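**calel355:** I compare two grippers in our kitchen simulation, the Fukico and the Molefe. Same arm, same wrist camera, 50 tries each on the red squeeze bottle. With the Fukico I hold it low, pads at the base. 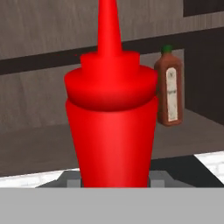

**nekislow:** I don't agree with the low grasp. Try the middle of the body first, then compare. 50 tries is also too few for me, I use 300.

**calel355:** The middle was worse with the Molefe. But okay, I will run 300 tonight.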